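Section 4: Filling the water softener with salt and first regeneration

Read this section completely before you open the salt lid. The work needs no special tools. The softener must already be connected to the water pipe and to the drain as explained in Section 3. If you have the Segers 2 with the wall bracket, the steps are the same, only the salt lid opens to the left and not upward.

4.1 Before you begin

Check that the bypass valve is in the position BYPASS. In this position the house receives hard water from the street and no water goes through the softener. You can leave it like this as long as you want, it makes no damage.

Have these things ready:
Salt in tablets, one full bag
A clean bucket
A dry cloth
The test strips from the small envelope

CAUTION: Use only salt which is sold for water softeners. Kitchen salt and road salt contain additions that make a hard crust in the tank. Damage from wrong salt is not covered by the Segers warranty.

4.2 Filling the salt tank

1. Take off the salt lid and put it on a flat place with the inner side up.

2. Look into the tank. The white tube on the side is the brine well. Its small cap must be closed, so that no salt tablets fall into it.

3. Pour one bucket of clean tap water into the tank. This is necessary only at the first filling. Later the softener takes its own water.

4. Pour the salt in slowly. Keep the bag low, near to the opening. Stop when the salt reaches the line marked MAX on the inside wall.

5. Wipe the edge of the tank with the dry cloth. Salt on the edge will keep the lid from closing flat, and then moisture comes in.

6. Put the lid back and press on both corners until you hear it close.

Note: In the first days the level of salt goes down quickly and then much slower. This is normal. Fill again when you can see water above the salt.

4.3 Setting the hardness

The softener must know how hard your water is. Ask your water company, or use a test strip. Customers in the Kerkthorpe supply area find the value on the back of the yearly water bill.

1. Take water for the test from a tap before the softener, for example the garden tap. Let it run a little.

2. Dip one strip in the water for one second and shake it. Wait one minute and compare the color with the card.

3. Connect the power supply. The display shows the time, blinking. Set the time with the arrow keys and press OK.

4. Press MENU until HARD is shown. Enter the value from the card and press OK.

5. Press MENU again until START is shown. The factory setting is 2:00 in the morning. Change it only if somebody in your house uses water at this hour - during regeneration you have hard water at all taps.

4.4 Opening the water

CAUTION: Open the bypass slowly. If you open it at once, the pressure pushes the resin up into the valve head and the softener can be blocked.

1. Open the cold tap that is nearest to the softener.

2. Turn the bypass handle a quarter of the way to SERVICE. You will hear air leaving the tank. Wait until the sound stops.

3. Turn the handle fully to SERVICE. The water at the tap can be a little yellow. Let it run until it is clear, then close the tap.

4. Check all connections with a dry hand. If a connection is wet, go back to BYPASS and tighten the nut as in Section 3.
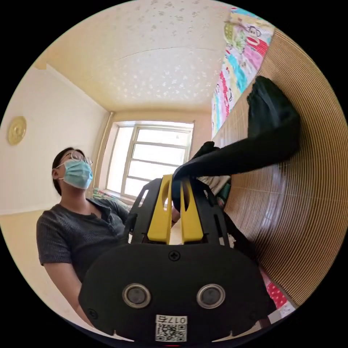 Can I drink the water during the first day?

Wait until the first regeneration is finished and then let the kitchen tap run for one minute. After this the water is good for drinking and for cooking. If a person in your house must eat with little salt, please ask the doctor first or keep one tap with unsoftened water.

4.5 First regeneration

1. Hold the key REGEN for five seconds. The display changes to RG 1 and the motor begins to turn.

2. Let the program go through all its parts. Do not pull the plug. If the power goes off, the softener continues from the same part when it comes back.

3. At the end the display shows the remaining volume. With the factory setting this is 2,000 liters. A different number, such as 2,138, is also correct when you have entered your own hardness value.

4. Test the kitchen tap with a second strip. If the result is still hard, see Section 7, Faults.

Note: The drain hose moves a little when the water starts to flow. Fix it with the clip from the Anley hose set, or with any clip of 12 mm.

Note: If the softener stands in a garage, protect it from frost. For the Ollton insulating cover, see the list of accessories in Section 9.

Continue with Section 5, Daily use.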